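Skovside Household Terms, release 12

A word list of everyday kitchen and table terms in English and Danish, with plural forms and regional variants. Maintained by Trudy Treloar.

Format: UTF-8, tab-separated, one entry per line. Empty fields are written as a single hyphen.

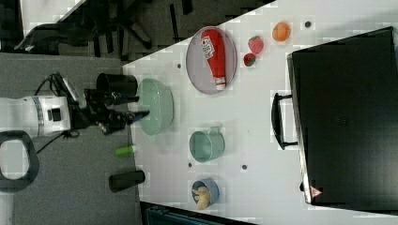

Entry group "bowl": pale green bowl on a white table.

Variants are sorted by region code. Duplicate spellings were merged in December - see merges.tsv.
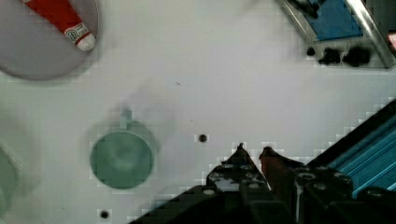
Entry group "mug": teal-green, with handle.

Known issues: 14 entries lack a plural. Compound nouns are split inconsistently.
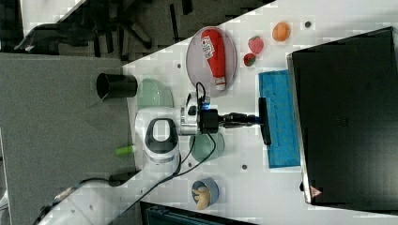 Send corrections to Tomos Eynon with the entry ID and a source.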